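4.2 Comparing hand-held grippers

Run this check before you pick a gripper for the Jitero controller.

1. Clear the tabletop and set out the organizer, open side up.
2. Plug in both grippers. Lay each cable along your forearm and down toward the floor.
3. Take one gripper in each hand and close the jaws three times. The reading should return to 2091 each time.
4. Pick up the small disk with the right gripper and drop it into a compartment. Repeat with the left.
5. Save each run under its own name.

Note: The log holds 200 runs. Export it before you switch gripper types.

Caution: Keep fingertips away from the metal plates while the jaws close.

If the two readings drift apart, repeat step 3 before you go on to section 4.3.

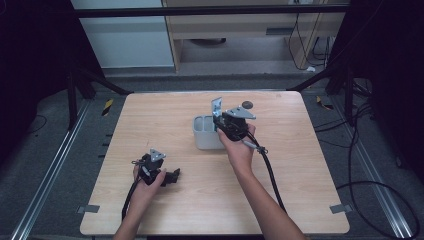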